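9 Feb 2020

Stone care bench, stain and sealer work, continued

Carrying on with the oil stain question on the pink-beige marble. Panels cut from the Londoño lot in September, honed face, edges left sawn. Stored flat on battens since then. Two panels used today, one sealed, one bare.

Sealed panel: Filtel solvent-based penetrating sealer, 2 coats, wiped off after the dwell time on the can. Bare panel: washed with neutral soap, rinsed, air dried until the weight stopped moving.

Stain load was olive oil by dropper, same volume each spot, spots laid out on a penciled grid. Left covered under watch glasses. On the bare panel the oil was in the stone before I had the second row down. Halo spreads faster along the veins than across them. Sealed panel held most spots as beads, but two spots placed directly on a vein soaked in. Vein fill is probably more open than the body and takes up sealer unevenly. Should section one to check.

Poultice A: Ranell powder mixed with acetone to a peanut butter consistency, a finger's width thick, plastic film taped over, film pierced after the first hour. Poultice B: plain kaolin, same solvent, same thickness.

A dried hard and came off in plates. B dried to dust at the edges and stayed damp in the middle, so the contact time is not really comparable. Repeat B with a finer grind and tape closer to the spot.

Color after removal, by eye against the untouched corner: A nearly clean on the body, faint shadow on the vein. B shadow everywhere. Eye readings only. The gloss meter is back from calibration but reads 2 units high on the black tile, so no numbers from it go in the book until that is sorted out.

Etch check. Vinegar drop on both panels, short contact, rinse. Dull ring on both. Expected, as the sealer does nothing for acid. Ring on the bare panel repolished with 2000 grit wet, then tin oxide on felt. Sealed panel ring left as is for reference.

Note on veins in general. The small panels have too few of them to say anything about direction. A full top gives longer runs and more branching, and the brown is thin enough that a dropper spot covers vein and body together. Spots need to be smaller or the grid needs to follow the vein. 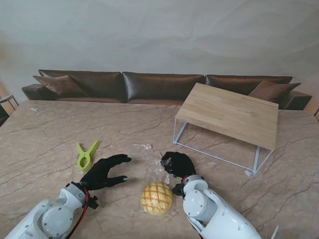 Photo: Lurkach workshop

Grid for the next round: follow one vein from the main line out to the branches, with paired spots on the vein and off it. Use a microsyringe in place of the dropper.

Oven: panels went in at 130 F to drive off leftover acetone before weighing. Door seal is leaking at the lower hinge. Replace before the next drying run.

To order: kaolin, fine grade. Plastic film. Felt bobs. Sealer can is down to the last third and has a skin on it, open a new one.

Bare panel back on the battens, face up, spots marked in pencil on the sawn edge.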